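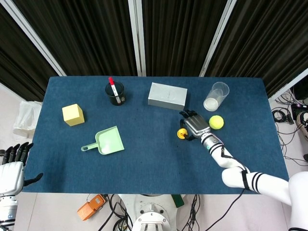
The Huler field easel is a folding box easel for people who paint outdoors, and I have used mine since June, mostly on the river path at Brarngate. It weighs more than I would like, but it stands firm in wind and the drawer holds a full set of oils. I sketch the main shapes before I paint, and any marker will do for that, even a white one with a red cap kept in a black cup on the table. The easel takes canvases up to a decent size, and the top clamp grips without denting the edge.

Setting up takes 3 minutes once you know the order of the legs. The first few times it took me much longer, and the printed instructions are poor. The two front legs lock with wing nuts. The back one uses a lever, and mine came loose after 2 weeks. I tightened the screw behind it and it has held.

The palette slides out over the drawer and makes a good work surface. It came with a thin coat of varnish, so I rubbed in linseed oil before using it. Paint wipes off easily now. The leather strap is the weak part – it is too narrow for the load, and I replaced it with one from an old camera bag.

I paid just over 200 dollars at Dotport. The Ansari easel costs less and is lighter, but the one I borrowed shook every time I pressed hard with a knife. If you paint small watercolors, buy that one. For oils on a landscape canvas I would pick the Huler again, and budget for a new strap.

Posted in June by the Brarngate Sketchbook editor

842 shares

Related
Ansari travel palette review
Painting water under a gray sky
Which linen for outdoor oils?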